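Strip it to the board: a case for taking old workstations apart properly

Most advice on used desktop workstations says to leave well enough alone. Blow the dust out, swap the hard drive for a solid state one, add memory, close the lid. I have given that advice myself. After several years of refurbishing office machines at Gundard, a small shop that takes in retired computers and sells them on to design studios, schools and people who edit video at home, I no longer think it holds up. A workstation that is going to a second owner should come apart as far as the empty socket, and it should be put back together from there.

The case against is mostly about labour, and it deserves a fair hearing. A full teardown takes longer than a wipe and a test. It introduces risk. A socket with its processor out is a delicate thing, and a careless hand can do more harm in a second than ten years of office use. Margins on a used machine are thin. Nest Trevor, who ran the bench at Saarela before coming to us, put it to me as a matter of plain cost: every screw removed is a screw somebody is paid to put back.

I accept all of that. My argument is that the quick method only hides the cost and moves it to the buyer.

What the quick method misses

Thermal paste dries. Everyone in the trade knows this, and yet the usual refurbisher's test does not catch it. A machine idles at a sensible temperature on the bench, passes a ten minute load, and goes in a box. The buyer then sets it to render overnight in a warm spare room and finds that it slows to a crawl at two in the morning. Nothing has failed, so there is no warranty claim worth making. The machine is simply slower than what was paid for.

Memory is the second problem. Machines of this class are often upgraded piecemeal over their office life. A technician adds a pair of modules one year, another adds a different pair later, and the result boots because the firmware drops the whole lot to the slowest common setting. From the desktop, the owner sees the right total and assumes all is well. The only reliable way I know to sort it out is to pull every module, read every label, check them against the manual's population table, and refill the slots in the correct order.

The third problem is dust, and I mean the dust compressed air does not reach. It packs into the cooler fins on the side facing away from the opening. It sits under the edge of the heatsink base and along the foot of the memory slots. Blowing at it from outside tends to push it further in. With the cooler and the modules out, the same dust comes away with a soft brush and a low-powered vacuum in a few minutes.

There is a fourth, which buyers seldom think of: the machine may not contain what the label says. Last December we took in a lot from an engineering office at Rerbridge, sold to us as dual-channel machines of one specification. On paper they were identical. Once the coolers were off, it was clear that several had been given other processors at some point, presumably when a dead machine was raided to keep a live one going. Software inventory would have picked up most of these, but software inventory needs a machine that starts, and not all of them did.

The board as a starting point

The strongest reason for a full strip is that it changes what the technician is judging. With the machine assembled, you judge symptoms. With the socket open and the slots empty, you judge the board itself, and the board is the one part of these computers that is awkward to replace. Processors and memory from the period are cheap. Power supplies and boards are often made to the maker's own shape and will not interchange with ordinary parts. If the board is sound, the rest can be built up around it for modest money. If it is not, no amount of new memory will rescue the sale.

With the case on its side, a workstation board can be read in about a minute once you know the order. I go to the socket first, then to the banks of slots on either side of it, then to the capacitors, and finally to the frame where the board meets the metal.
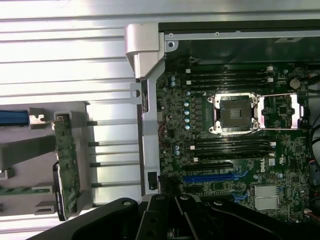 Reading the socket

The pin field deserves the most time and usually gets the least. On a socket of this type the contacts are in the board, and they are finer than anything else the technician will meet that day. A bent one does not always stop the machine from starting. It may only knock out a memory channel, which shows up as a slot that seems dead, and which is then blamed on the slot or the module.

I check under a lamp set low and to one side. The contacts should throw an even pattern as the light moves across them. A bent contact breaks the pattern and is easy to find that way, where a straight look from above can miss it entirely. Polished metal around the socket will glare under a bright overhead light, so I switch that one off first.

I do not clean inside the socket unless there is something in it that must come out. Cotton swabs catch on contacts and pull them. A hand blower is safe. If paste has got onto the contacts, the job goes to whoever on the bench has the steadiest hands and the best magnifier, with plenty of solvent and no hurry.

When a socket is going to sit open for more than a few minutes, a plastic cover should go over it. We buy them in bags of 20 and lose most of them. It is still the cheapest insurance in the building.

Reading the slots

A board with memory on both sides of the socket has a fill order, and the order is not obvious from the layout. Makers commonly mark it on the board or on a sticker inside the side panel, and those stickers go missing. Work from the manual. Guesswork here is the most common cause of a machine that runs, and runs at less than it should.

Latches tell you a good deal about past treatment. A latch that is stiff or will not stand upright has often been forced at some point. I open and close each one with no module in place before trusting it with one. Then I test the slots in turn with a single module known to be good. It is dull work. It also finds faults that a full set of memory can mask for months.

What it costs

The objection on cost needs a number. Across 63 machines from the Rerbridge lot, a full strip, clean, re-paste and rebuild added roughly 370 dollars in labour for each five machines, once the bench had settled into a routine. The first few took much longer. Against that, returns from the lot were low enough that we stopped setting money aside for them. I would not claim this proves the case for every shop. We sell to people who load their computers heavily, and a business selling to light users might see little difference.

There is also a gain at the selling end. A buyer looking at two used workstations of the same model has almost nothing to go on. Both listings say tested and working. Ours says the cooler was removed, the paste replaced, the contacts inspected, and each slot tested separately, and it gives the name of the person who did it. A well-filled machine from that lot sold for 765 dollars, and the buyer told us the service record was the reason he chose it over a cheaper one.

Where the argument stops

I would not extend this to every used computer. A small office desktop that will spend its next years on email does not need its socket opened, and the labour would exceed its value. Laptops are a separate matter with separate risks. Nor would I advise a first-time owner to start with a processor removal. Replacing paste is a reasonable job for a careful amateur with the manual open. Lifting the processor itself out of a working board, with no fault to chase, is not.

Flustum, the other refurbisher in our area, takes the opposite line and sells on volume with a short warranty. Their prices are lower than ours and their customers seem content. The two methods can exist side by side provided the listing says plainly which one was used. My complaint is with the word "refurbished" being applied to both. A machine that has been dusted and restarted has been cleaned. I would like the trade to keep the other word for machines that have been opened down to the board, inspected there, and rebuilt.

The practical steps toward that are small. Keep a sheet with each machine. Record the state of the contacts before anything is refitted, list the modules by slot, and note the paste used and the date it went on. Tape the sheet inside the side panel, where the next technician will find it. We have done this with every workstation since August 2019, and the first few are now coming back for their second clean with the sheets still in place, a bit brown at the edges but readable.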